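Man held over forged vehicle permits is denied bail in Pradthorpe

June 29, 2018

A court in Pradthorpe has refused bail to Gaurav Lodhi, the owner of a document services shop on Station Road, who was arrested earlier this week on charges of making and selling forged vehicle permits.

The magistrate sent Lodhi, 39, to jail and ordered that he be brought back to court in July, when police are expected to report on the progress of their investigation. A police request to question him in custody for a longer period was turned down. Investigators may question him at the jail with his lawyer present.

Two cases have been filed against him at Pradthorpe Police Station. One covers forgery and the use of forged papers. The other was filed under the motor vehicles law and concerns permits sold to truck owners who carry goods between Pradthorpe and Flekidberg.

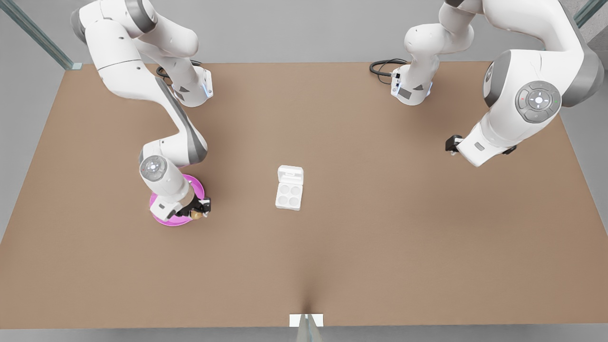

Inspector Neelam Bisht, the officer in charge of the station, said police seized 226 permits from the shop and from a rented room behind it. All of them carried the seal of the district transport office, but the serial numbers did not match the office's register. Some numbers had been used more than once, she said, and others belonged to permits that had been canceled.

"The seal is very close to the real one. A traffic officer checking it at the roadside at night would have trouble telling them apart," Bisht told reporters outside the courthouse. "The register is what gave it away."

Police also took a printer, a laminating machine, several rubber stamps and a notebook that appears to list payments. The notebook uses initials in place of full names, and officers are still trying to match them to truck owners in the area.

According to the case papers, the investigation began after a truck belonging to Sandhu Transport was stopped at the Flekidberg checkpoint for carrying too heavy a load. The driver showed a permit that would have allowed the extra weight. When an officer at the checkpoint called the transport office to confirm it, he was told the number had been issued to a school bus.

The driver was detained and later released. He told police that his employer's office had given him the permit along with the rest of the truck's papers, and that he had no reason to doubt it. A manager at Sandhu Transport said the company had paid an agent for its permits for years and believed they were being issued in the normal way. The company has handed over its receipts and has not been charged.

Officers then sent a plainclothes constable to Lodhi's shop to ask for a permit. He was told to leave a deposit and come back the next afternoon. Police searched the shop when he returned to collect the paper.

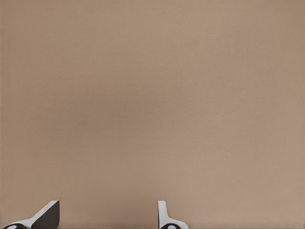
The permits were sent out in file covers by the courier service Trisness, whose Pradthorpe counter is a short walk from the shop. Staff there told investigators that Lodhi was a regular customer and that the parcels were booked as printed forms. The covers drew little attention. They were the same muted beige-brown as the bare surface shown here, smooth, with no markings or text anywhere on them, and the sender's name appeared only on the courier slip. Trisness has given police its booking records for the past year, and officers say these may help them find permits that are still being used on the road.

Defense lawyers told the court that Lodhi filled in applications for customers who could not do so themselves and passed them to a middleman, who brought back the finished permits. They said he did not know the papers were forged and that the stamps found in the rented room were not his. The room, they said, was also used by other tenants, and the landlord had a key.

The prosecution opposed bail, saying Lodhi could contact truck owners named in the inquiry and that the middleman had not been found. The prosecutor said the notebook was recovered from a locked drawer at the shop counter and that the key was in Lodhi's pocket at the time of the search.

The magistrate said in a short order that the case was at an early stage and that there was enough material to justify holding him for now. The defense said it would appeal to the sessions court.

Police have questioned almost 20 truck owners and drivers so far. Bisht said those who bought permits without knowing they were forged would be treated as witnesses if they came forward with the papers and any receipts. Owners who keep using the permits could have their vehicles seized, she said.

The district transport office has started its own inquiry into how the seal was copied and whether anyone on its staff supplied the blank forms. A clerk in the permit section has been moved to other duties while that inquiry goes on. The office did not name the clerk and said the move was not a finding of wrongdoing.

Truck owners in Pradthorpe can have their permits checked at the transport office's front counter during working hours. There is no fee for the check. The original permit, the vehicle registration and the owner's identity card must be shown, and photocopies will not be accepted. The Flekidberg checkpoint has been given a copy of the register and is checking all heavy vehicle permits against it until further notice.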